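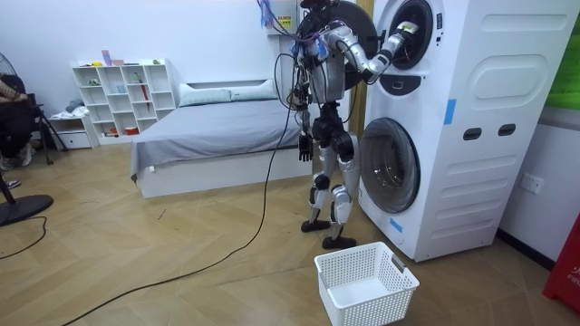 Lista: seguridad-navegadores
Asunto: Re: [Drenex] permisos de micrófono que sobreviven al cierre de la pestaña
Hilo: mensaje 11 de 11

Hola:

Contesto debajo de cada punto. He recortado la cita para dejar lo relevante.

> Con Drenex 142 concedo el micrófono a una página de videollamada, cierro
> la pestaña y vuelvo a abrir el mismo origen desde el historial. El
> navegador no pregunta de nuevo y getUserMedia() devuelve un flujo de
> audio. Marqué "solo esta vez" en el diálogo. ¿Es lo esperado?

No es lo esperado. El permiso de un solo uso debería caducar al destruirse el último documento de ese origen. En la rama 142 la caducidad está asociada al proceso de contenido, y el proceso queda en reserva un tiempo para reutilizarlo. Si el origen se reabre dentro de ese plazo, hereda la tabla de permisos sin pasar por el diálogo.

Lo he reproducido con un perfil limpio en Belmont y en Öberg, los dos equipos de pruebas, sin extensiones y con la configuración de fábrica. Al desactivar la reserva de procesos el fallo desaparece en ambos.

> También me ocurre con un iframe de otro dominio dentro de la página.
> El iframe lleva allow="microphone".

Ese caso es distinto. Con la delegación explícita, el iframe usa el permiso del documento superior, y así lo define la especificación. Lo incorrecto es que el permiso superior siga vivo; corregido lo primero, el iframe vuelve a preguntar. 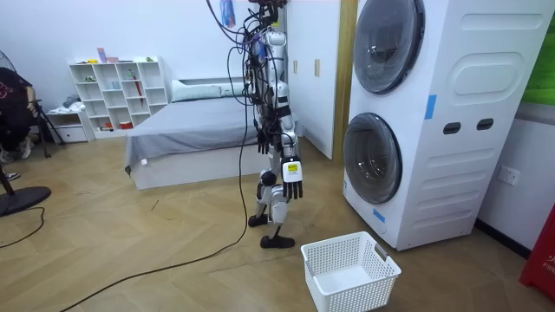
Última modificación de esta página: abril, 17:40

> ¿Hay forma de mitigarlo sin esperar a la versión estable?

Hay dos. La primera es fijar a cero el tiempo de reserva de procesos en la configuración avanzada y reiniciar. Penaliza la apertura de pestañas, sobre todo en máquinas con poca memoria. La segunda es revocar a mano el permiso desde el panel del sitio antes de cerrar la pestaña. Borrar las cookies no sirve: la tabla de permisos temporales está en memoria y no se toca con esa operación.

Quien gestione equipos con Preron puede distribuir el primer ajuste como directiva. Conviene comprobar después que la directiva aparece como aplicada, porque los perfiles creados antes de instalar el agente la ignoran hasta el segundo arranque.

El parche está en revisión con el número 171. Mueve la caducidad al gestor de orígenes y añade una prueba de regresión para el cierre y la reapertura desde el historial. Falta cubrir la restauración de sesión tras un bloqueo.
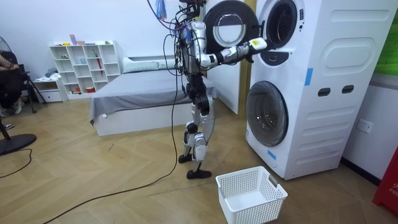 ¿Afecta el fallo también al permiso de cámara?
El permiso de cámara usa la misma tabla temporal, de modo que se conserva en las mismas condiciones, y el parche 171 corrige ambos.

Si alguien lo prueba en otra plataforma, que adjunte el registro de permisos completo y la versión exacta de compilación. Por favor, los registros como adjunto y no pegados en el cuerpo del mensaje.

Un saludo.

--
Para darse de baja, envíe un mensaje vacío con el asunto "baja" a la dirección de administración de la lista.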